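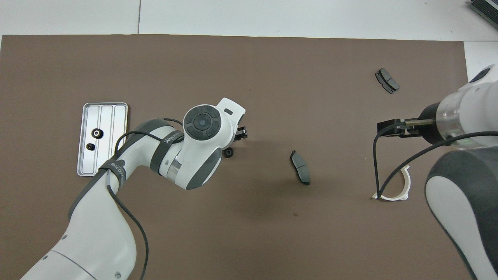 White arms on a brown work surface, with a few small parts.

15 Feb 2018

I have finally learned to bake proper rye bread and I cannot stop talking about it! My poor family has had it toasted, fried in butter, crumbled into soup and (once, by accident) for pudding. I'm on loaf number 14 now and I still get a little jump of joy when I lift the lid off the pot.

It started in September, when we spent a week in Lomier and stayed above a bakery. The smell came up through the floor at some unholy hour and I would lie there grinning. The baker, Luzius Bachmann, let me stand in the corner one morning and watch, and then sent me home with a jam jar of his starter wrapped in two tea towels. It rode all the way back on my lap. I have named it Gbeho, after the village where my aunt taught for years, and it lives on the shelf by the boiler.

My first six loaves were bricks. I'd been treating rye like wheat, kneading away and waiting for it to go springy, and it never does. It's closer to wet cement! You stir it, scrape it into the tin with a wet spoon, smooth the top and leave it alone. Leaving it alone was the hard bit for me -- I kept lifting the cloth to have a look.
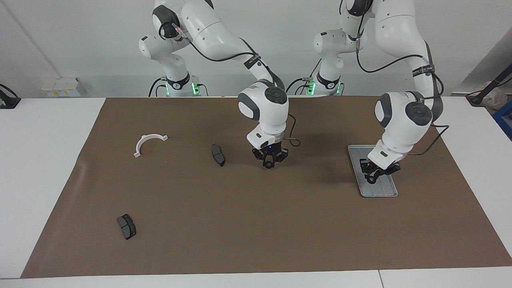
What changed everything was time. I used to give the dough a couple of hours and then lose patience. Now I mix it after supper, let it sit overnight in the cold pantry, and bake it for 55 minutes the next morning with the oven as hot as it will go for the first bit. Then it has to cool, and I mean properly cool, right through. Cut it warm and the middle sticks to the knife like toffee. I wait until the next day if I can bear it.

I've been putting caraway in every other loaf, and last week I tried a spoonful of black treacle, which gave a lovely dark crumb and a crust you could really get your teeth into. My son says it tastes like a forest. I'm taking that as praise.

Next on my list is a seeded one with sunflower and linseed, soaked first so they don't steal all the water. If anyone has a good way of getting dried rye dough off a wooden spoon, please tell me -- I'm down to my last one.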